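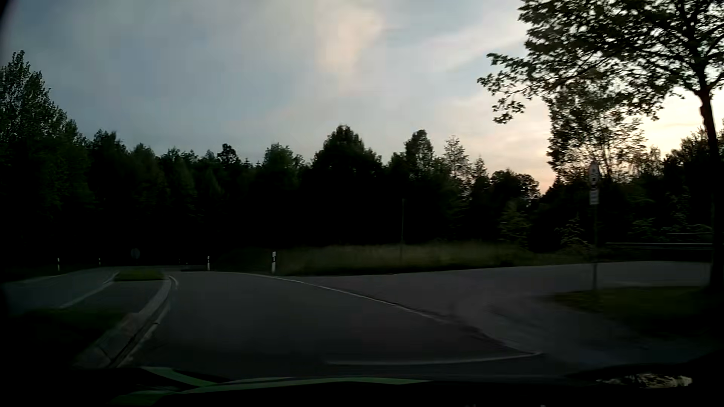

Junction on the evening survey route, seen from the car.

Route survey: what changes for field crews

The Wisdale depot has moved its roadside asset survey to automated image capture on all rural sections. The change applies to edge markings, delineator posts, guardrails and sign supports. Structures and drainage remain on manual inspection.

Until this spring, a survey took two people. One drove and the other entered each asset on a tablet, which meant frequent stops on the verge. Under the new procedure a forward-facing camera records while the car travels at normal traffic speed, and the Prillus software proposes an entry for each post, rail section and sign it detects. The network under survey covers 328 kilometers.

Junctions produce the most duplicate entries. Delineators on a traffic island are often assigned to both the main carriageway and the side road. Reviewers should assign such posts to the main carriageway and delete the second record. 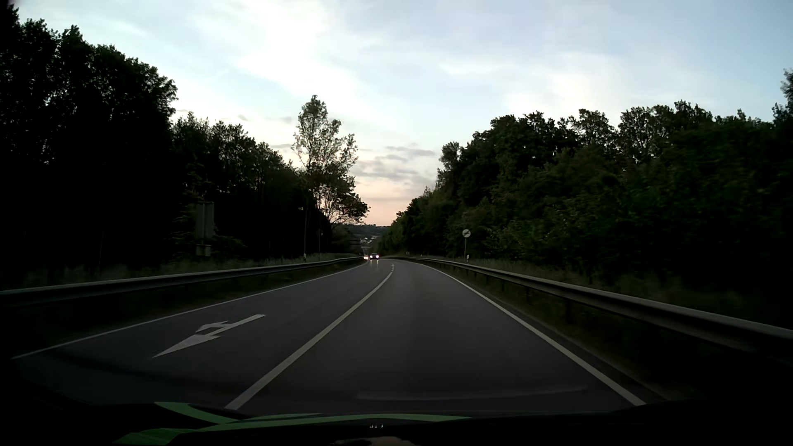
Two-lane section with guardrail on both sides and oncoming traffic.

Low light is the second known source of error. Oncoming headlights raise the exposure threshold, and dark sign backs against trees may be missed altogether. Reflections from the hood and windshield have also been logged as surface defects. In the first month of operation, reviewers rejected 191 entries of this type. Akyol, the contractor responsible for the detection model, has since added a mask for the lower part of the image. The mask must be reset whenever the camera is removed or the car is changed.

Evening runs will continue, as the depot needs low-light data for the marking visibility report. Signs that cannot be read in the recording are to be flagged "legend unconfirmed" and left for a daylight pass. Do not fill in the legend from the old inventory. 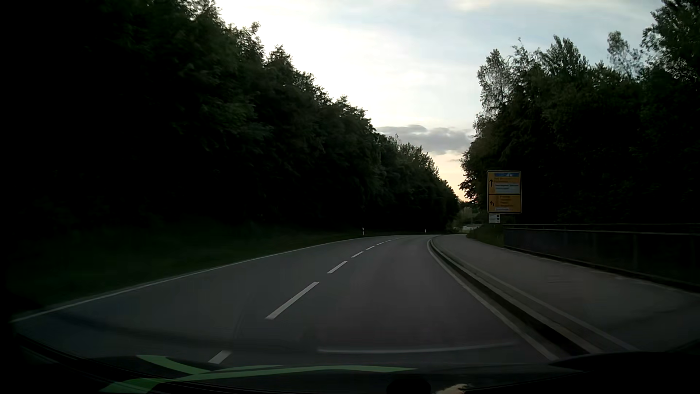

Sections with a raised curb and a separate path follow a different rule. The railing on the outer side of the path belongs to the path record and carries its own condition grade. The software still attaches it to the carriageway in many cases, and the correction has to be made by hand.

For staff, the main change is where the hours are spent. Verge stops are down sharply, and the second seat in the car is no longer required. The four positions affected have been reassigned to the review desk at Fonelura, where each reviewer handles up to 525 proposed entries per shift. Several have reported eye strain, and the shift plan now includes a screen break every hour. Drivers do not operate the system while moving. Capture is started and stopped with the car parked.

Reviewers who want to keep their field qualification may book one manual inspection shift a month through the depot office. Requests for December should be in before the winter maintenance roster is issued.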